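The Strawberry Duvet

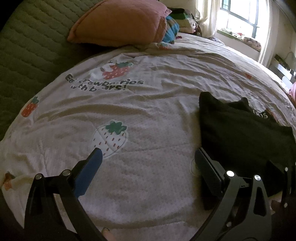 The duvet, with its strawberries.

My aunt left the house in Liltitcombe to my brother and me in equal shares, and left the contents to whoever came for them first. The lawyer read that part twice. My brother lives 300 miles away and I live ten minutes from the bus station, so I got there first.

It was April and the bus was late. I had the key in an envelope and a roll of trash bags under my arm. The driver asked if I was moving in or moving out, and I said neither, and he let me off at the wrong stop.

I hadn't been inside the house in nine years. The hall was narrower than I remembered. She had kept the coat hooks low, at the height we were when we used to stay with her, and I hung my jacket on one and it dragged on the floor.

I started in the kitchen. I filled two bags with jars and old calendars. Every calendar came from the Hilov feed store, and every one had the same kind of writing in it: "rain," "no rain," "called," "did not call." I looked for our birthdays. They were there. In the year my brother and I stopped speaking she had written "called" on his and "called" on mine, and in the week between them she had written "boys," with a line through it.

I put the calendars back in the drawer and took the jars out to the curb.

The bed in the back room was made. That was the room we had shared, and she had gone on making it up for guests, though I don't know who the guests were. The duvet was white with strawberries on it. My brother had picked it out of a catalog when he was six, and I had said it was for girls, and he had cried until she ordered it. I slept under it every summer until I was fourteen. I never said a word against it after the first night because it was the warmest thing in the house.

I sat down on the bed. It was past four and I had done one room.

The phone rang while I was sitting there. It was still connected. I went down the hall and picked it up, and it was my brother.

"I figured you'd be there," he said.

"I got here at noon."

"What's left?"

"All of it. I did the kitchen."

"Did you find the radio?"

I said I hadn't looked for the radio. He said it was a Bandara, with a cracked dial, and that she used to let him carry it out to the porch. I remembered it differently. I remembered that she let me carry it and that he was the one who cracked the dial. We went back and forth on this for a while. It was the longest conversation we'd had since the funeral of our father, and it was all about a radio that neither of us was looking at.

"I can drive up," he said. "If you leave some of it."

"It's a long drive."

"I know how long it is."

I told him the will said first come. He said he knew what the will said too, he had been on the phone when it was read. Then he asked if the strawberries were still on the bed, and I told him they were.

"You can have those," he said.

"I don't want them."

"You slept under them more than I did."

That was true. He used to kick everything off in the night, and in the morning the whole duvet would be on my side. I had forgotten it until he said it. I asked him if he was still a bad sleeper, and he said his wife had bought a second blanket.

After we hung up I looked for the radio. It wasn't in the front room or on the porch. I found it at last in the closet under the stairs, behind the ironing board, wrapped in a towel from the Brumia Hotel, where as far as I know she never stayed. The dial was cracked. I plugged it in by the hall table and it hummed but wouldn't pick up a station.

There was a tag tied to the handle with kitchen string. She had tagged a lot of things, I found out over the next few days. The clock said "needs oil." The sewing box said "good scissors, bad scissors." The tag on the radio had my brother's name on it, and under that, mine, and under that, "79 dollars new."

I wrapped it in the towel again and set it on the hall table where he would see it when he came in.

It was getting dark by then and the last bus had gone. I ate crackers standing up at the sink. I washed the one glass I'd used. The heat had been turned off since the winter and I didn't know how to light the furnace, so I took off my shoes, went to the back room, and lay down on my old side of the bed, by the wall.

I left the other side alone. He said he would try to get there by ten.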